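Giteo Table Layout Project
Progress report to the Lider Fund
Submitted 09/02/2024

Dear friends at Lider,

Thank you, as always, for your patience with us over the summer. I know the last report was a thin one, and I promised you something fuller this time, so please get yourself a coffee. The short version is that the work table at Turneditz is papered, taped and in use, and that we have spent less than we feared on it. The long version follows.

Blue tape lines on the work table:
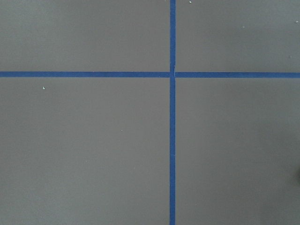
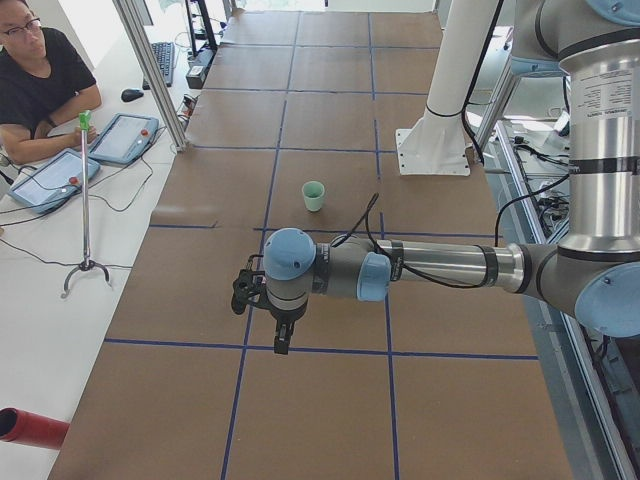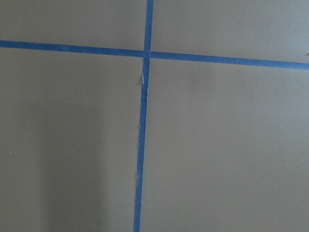
When we wrote our application, the surface of the table got one sentence, and I remember thinking that was one sentence too many. I have changed my mind completely! Most of what we do here is put small everyday things down (cups, mostly, and lids and little boxes) and then put them down again in the same place, or in a different place that we can name. Without lines, one person's "near the middle" was another person's "over by the end", and our notes from the spring are full of phrases like that. I have been back through them and I would not wish the job on anyone.

So we made a grid. We tried chalk first, and it got on everybody's sleeves. Then we tried a marker and a long ruler, which looked lovely for one afternoon, until we wanted the cells a little bigger and had to throw the whole sheet away. Tape was the answer. It lifts if you go slowly, it can be moved by a finger's width, and a new person can find a cell on their first morning with no training to speak of.

The paper underneath went down first, and that took longer than the taping. We learned to smooth from the center outward and to overlap the seams a little, and we also learned that creases come back however nicely you ask them to leave. We have decided to live with the creases. The cells are not all perfectly square either, and where two lengths of tape meet across another strip you will sometimes find a small step. For our purposes a cell is a cell, and we agreed early on that we would write down the cell and leave fine measurements out of it.

On the numbers you asked for: the budget line for table materials was 576 dollars, and after paper, tape, two cutting blades and a replacement for the ruler we still have roughly 100 dollars in hand. With your agreement I would like to keep that back for more tape. We get through it faster than I expected, particularly along the lines where people rest their hands and elbows, and an edge that has started to fray only gets worse if it is left alone. Our new habit is to spend 15 minutes at the end of each week going over the lines and replacing any strip that has had enough.

We have also written out a one-page guide to the table, which we are calling Du (it began as a file name and stuck). It covers how cells are named, where the objects go between turns, and what to do when something is left sitting on a line, a question that caused more discussion than I would have believed possible. The rule for now is that an object on a line belongs to the cell nearer the desk. Some of us still grumble about it. Du has been through 6 drafts and I expect a seventh once we have used it for a bit longer.

A few things are still open. The shelf for the cups and boxes has not arrived, and the supplier now says the end of September. Until then they live in two crates under the window, and we lose a good few minutes every day to rummaging. The cables on the desk side also want tidying, and I have asked for clips. Neither of these holds up the main work, though I would dearly like to be able to tell you next time that both are done.

For the coming period we plan to finish the guide, get the shelf up, and copy the spring notes over to the new cell names wherever we can work out what was meant. Where we can't, we will mark the entry as unclear and move on. I would also like to lay a second sheet of paper with a smaller grid, for the littlest objects, and see whether people find it a help or just fussy.

If anyone from Lider would like to come and see the table for themselves, you would be very welcome. We only ask for a day or two's notice so that the crates can be pushed out of the way.

With warm thanks from all of us at Giteo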